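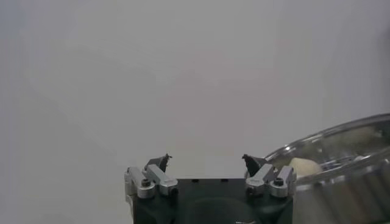
Prepared by Antonina Melnychuk
Technical review: Demyd Kuzmenko
Fuvwood Interior Finishes -- Applicator's Guide

Section 4. Applying the finish coat to internal walls

4.1 Scope

This section covers the application of Fuvwood Matt wall finish to sealed plaster and plasterboard. It does not cover bare timber, previously varnished surfaces or external masonry. For timber trim, see Section 6 (Gutwood primer).

4.2 Before you start

The wall must have been filled, sanded and sealed as set out in Section 3. Leave new plaster until it is an even pale colour with no dark patches. Room temperature should stay above 13 °C during application and overnight.

You will need:
Finish coat, all tins from one batch
Medium-pile roller, scuttle and extension pole
50 mm angled brush for cutting in
Low-tack masking tape
Stirring stick and clean bucket with lid

CAUTION: Switch off the supply at the consumer unit before loosening socket or switch plates. Do not let paint run behind the plates.

4.3 Mixing

1. Check the batch number on each lid. If the numbers differ, pour all the tins into one bucket and mix them together.

2. Stir from the bottom for three minutes. Do not shake the tin -- trapped air leaves small craters in the dried film.

3. Do not thin the finish coat. The first coat on very absorbent plaster may be thinned with clean water up to the limit shown on the tin.

4.4 Cutting in

4. Mask skirting boards and door frames. Press the edge of the tape down with a filling knife.

5. Load the brush to a third of its bristle length. Paint a band 50 mm wide along the ceiling line, the corners and the top of the skirting.

6. Cut in one wall only, then go straight to step 7. A band that has dried before rolling will show as a darker border, most often with greys and other mid tones.

4.5 Rolling

7. Start at the top corner nearest the window and work away from the light.

8. Roll a strip two roller widths across, from ceiling to skirting. Reload before the roller begins to drag.

9. Lay off each strip with light strokes in one direction, ending at the skirting. Do not go back over a strip once it has started to lose its shine.

10. Finish the whole wall without a break. If you must stop, stop at a corner.

11. Remove the tape while the paint is still soft, pulling it back at a low angle.

NOTE: Pale greys look warmer under lamps and cooler in daylight. Judge the colour in the room it is meant for, once fully dry, and at more than one time of day.

4.6 Second coat

12. Wait four hours, or overnight in a cold room. The first coat should not feel tacky at the skirting, where it dries last.

13. Repeat steps 4 to 11. Keep the same direction for laying off.

4.7 Cleaning up

Scrape surplus paint back into the tin before washing tools in warm water. Do not pour leftovers down a drain. Write the room and wall on the lid -- touch-ups should come from the same tin.

For faults in the dried film, see table 4-B.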